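Keys on the Wall: a gallery

I have distrusted stick-on hooks since a row of them let go of my hallway in December and took two palm-sized patches of paint along. The packet said they would hold through anything. Packets say that. So when the Isambridge office went over to clear adhesive hooks for its spare keys, on the word of a flyer from Ciker, I had a few things to grumble about.

The hooks are the small see-through sort with a square backing. Each gets one set of keys. The idea is that anyone can tell at a glance which set is out, and I will grant that a row of hooks beats a drawer for that. Whether it beats a drawer for keeping keys off the floor is another matter. 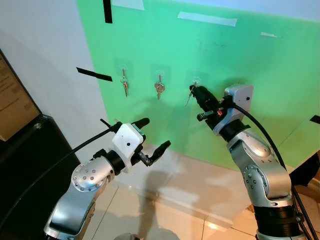 Davoud Rostami: You're too hard on them. I've had the same style up beside my back door through 67 trips to the lake and back, and the only one that failed was the one I stuck on without wiping the wall. Clean it first, leave it overnight, then hang your keys.

Fine, Davoud. I did wipe my wall, though I admit I didn't wait until morning. I also had a dog leash, a flashlight and an umbrella on mine, and the packet was pretty vague about what it meant by "everyday items." A couple of door keys on a ring is a much easier job.

Keys seem to pick up hardware whether you want it or not. A ring, then a chain, then a tag from a gym you quit. Asadi sells a key organizer that is supposed to cure this, and as far as I can tell it's one more thing to hang on the ring.

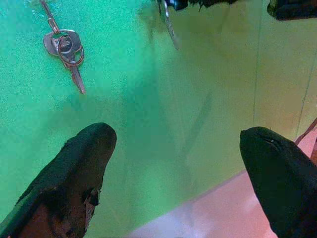 One silver key, one coppery ring, and a bit of what may be chain. If it is, I'd ditch it.

Thierry Rolland wrote in to ask why the hooks don't go straight on the wall. My guess is paint. If a strip pulls the finish off a board, you can swap the board. He also wants to know if a board really needs tape on it, and I'm with him there. Tape is how a temporary setup becomes a permanent one.

Spacing is the part I have no complaint about. Give each set enough room and you can lift one without dragging the neighbor along.
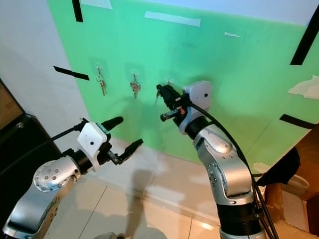

Isambridge, 2/28/18

I still want labels. Three bunches of keys in a row look clear enough to the person who put them up, and everybody else gets to stand at the door trying each one. Plolero makes a stick-on label for this and charges too much for it. A pencil and a scrap of paper would do. 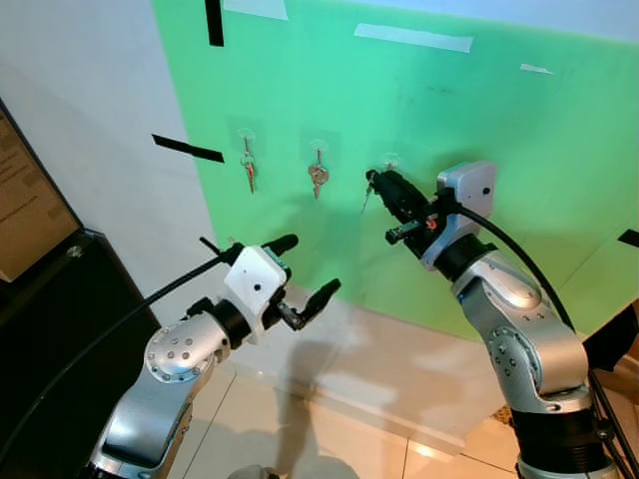 Keys on clear hooks, green board. Ask me again next December.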